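Booker Van Dusen opens the door of his studio in Ullham before I can knock twice. He is in the middle of hanging flowers to dry, and he asks me to hold the string while we talk.

"People think you need a big garden for this," he says. "I have a yard with six pots. Everything else comes from my walks, or my neighbors give it to me."

He started to make dried wreaths fourteen years ago, when he still worked in an office in Husitz. The first one was, in his words, "a sad brown circle." He kept it, and it hangs now above the sink.

I ask him what beginners do wrong most often. He thinks for a long time.

"They pick too late. When the flower is fully open it will drop everything on your floor in one week. Pick it a little early, in the morning, and hang it in a dark place. Then leave it alone – this is the difficult part."

For color he likes statice and strawflower, and he uses a lot of grass from the fields near Blackwood. He does not like glitter or spray paint. "I did it one Christmas for a customer. I will not do it again."

In September he will give a wreath workshop at Wundovby, with places for 33 people. It is his largest group until now, and he admits he is nervous. He wants to bring 1000 stems, all tied in bunches before the day.

"My kitchen will be full until the ceiling," he says, and takes the string back from me. 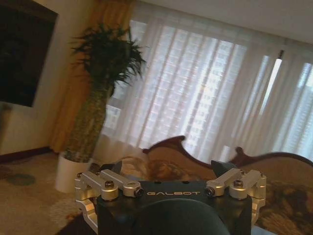 The dark housing with the GALBOT lettering, silver brackets on both sides.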